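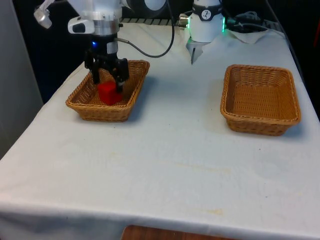 In Praise of the Second Basket

Print this page | E-mail this page

I have become a two-basket person, and I would like company. For years I kept one shallow wicker tray on the hall table, and everything we owned drifted into it (keys, stamps, a 64-cent refund check from March). Then I bought its twin at a yard sale in Vernstead for $2 and my whole house got lighter!
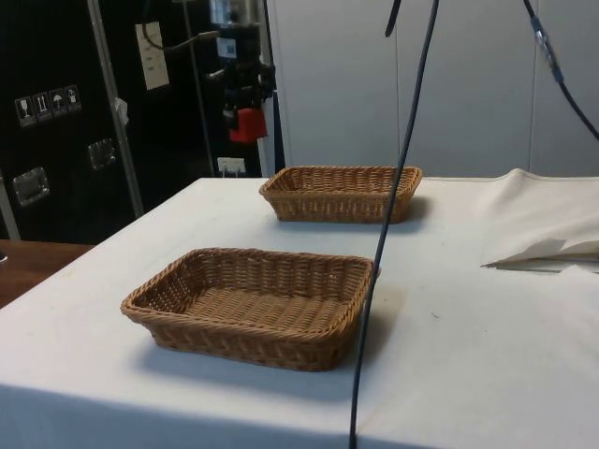

A pair gives you somewhere to move things to. One basket is for what came in the door, the other is for what you've dealt with, and at 9 p.m. I shift things across, one at a time, until the first is bare. It takes a couple of minutes and I love it.
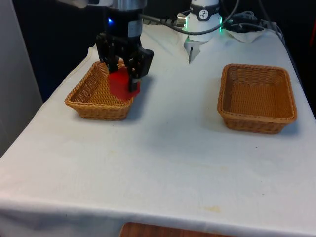 Lorraine Donnelly wrote to me that two baskets simply means two messes, and that she got rid of over 69 containers before her kitchen felt calm. Fair enough, Lorraine, but I bet you kept a couple!

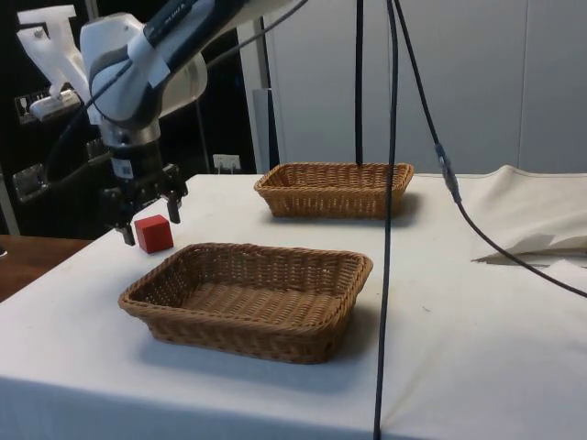 Low sides matter too. Deep baskets swallow things, and you forget the mitten at the bottom until spring. With a shallow one you see it all, right down to the weave.

Recent columns
A Kind Word for Tablecloths
The Hundthorpe Yard Sale Map
Why I Iron Napkins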